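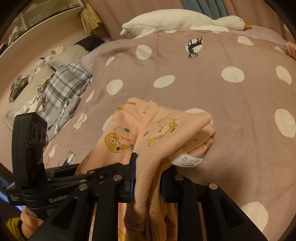
Plovel erweitert Bettwäscheprogramm für Beherbergungsbetriebe

Mivley, 5. April. Der Textilausstatter Plovel nimmt die Serie Arkik in sein Objektprogramm auf. Sie umfasst Bettbezüge, Kissenbezüge und Spannbetttücher für Hotels, Pensionen und Wohnheime. Die Auslieferung an den Fachhandel hat begonnen.

Material und Pflege

Das Gewebe besteht aus Baumwolle und Polyester in Leinwandbindung. Die Bezüge sind für gewerbliche Waschverfahren bis 84 Grad ausgelegt und für 200 Waschzyklen geprüft. Der Restschrumpf in Kett- und Schussrichtung liegt bei höchstens 2 Prozent. Die Spannbetttücher passen auf Matratzen bis 36 Zentimeter Höhe. Für Topper bietet Plovel eine eigene Ausführung mit verkürztem Steg an.

Kennzeichnung

Alle Teile tragen am Fußende ein eingenähtes Größenetikett. Auf Wunsch wird ein Barcode für die Wäschereilogistik aufgebracht. Die Konfektionierung übernimmt der Betrieb Cardoso, der bereits seit Januar die Frottierwaren des Programms fertigt.

Bezug

Musterteile und technische Datenblätter sind über den Objektvertrieb erhältlich. Bestehende Rahmenverträge gelten unverändert weiter. Die Vorgängerserie bleibt für Nachbestellungen bis zum Abverkauf der Lagerbestände lieferbar.

Pressekontakt: Plovel, Unternehmenskommunikation, Mivley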